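Relatório final do projeto de História Local
Um diário de infância e os seus buracos
Autoras: Nadja Schnyder e Ursina Oberholzer
Orientação: Ingeborg Hofstetter

O ponto de partida foi um diário escrito por uma rapariga da família Lehner, de Grutari, no inverno em que o irmão mais novo adoeceu. Esperávamos febres, rezas e uma despedida à cabeceira. A autora dedica à doença duas linhas e ao preço das velas página e meia. Aprendemos cedo que as crianças do século XIX não escreviam a pensar na nossa nota.

O caderno tem 192 páginas, quase todas sobre visitas. Vinham tias, vinha o padre, vinha sobretudo um vizinho chamado apenas "o W.", que comia muito e saía tarde. Passámos boa parte de junho a tentar identificá-lo. Temos dois candidatos, ambos com bom apetite documentado.

Fontes e método

Além do diário, lemos o maço de cartas da mãe, que contradiz a filha em tudo o que se pode verificar e em várias coisas que não se pode. Segundo a mãe, o rapaz brincava diariamente com os filhos do moleiro. Segundo a filha, atirava-lhes pedras. Mantivemos as duas versões lado a lado, por prudência e por gosto.

A transcrição foi dividida a meio. A Ursina ficou com a metade legível, facto que consta aqui a pedido da outra autora. As palavras duvidosas vão entre parênteses retos e as ilegíveis levam reticências; o leitor encontrará bastantes reticências a partir da Páscoa, quando a tinta piorou e a disposição também.

Resultados

A transcrição completa soma 372 entradas, ligadas a um índice de pessoas e lugares. O índice mostra que o irmão doente aparece mais vezes depois de morto, em comparações pouco lisonjeiras para os primos. Parece-nos a parte mais terna do caderno, embora a autora se ofendesse se o disséssemos.
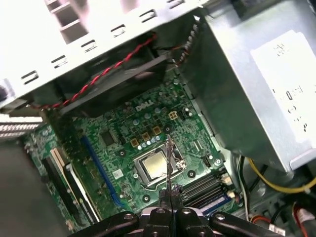
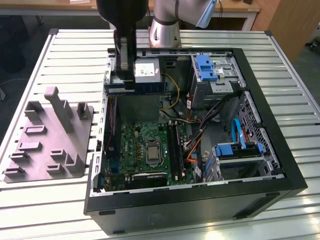 Ficou por resolver a questão do funeral. A mãe escreve que a filha não assistiu por estar constipada; a filha escreve, no mesmo dia, que andou toda a tarde na neve. Luzius Widmer, que leu o primeiro rascunho, sugeriu que talvez não a tenham deixado ir. Não encontrámos prova, e a carta que poderia esclarecer o assunto perdeu o canto inferior, precisamente onde a mãe começava a explicar-se.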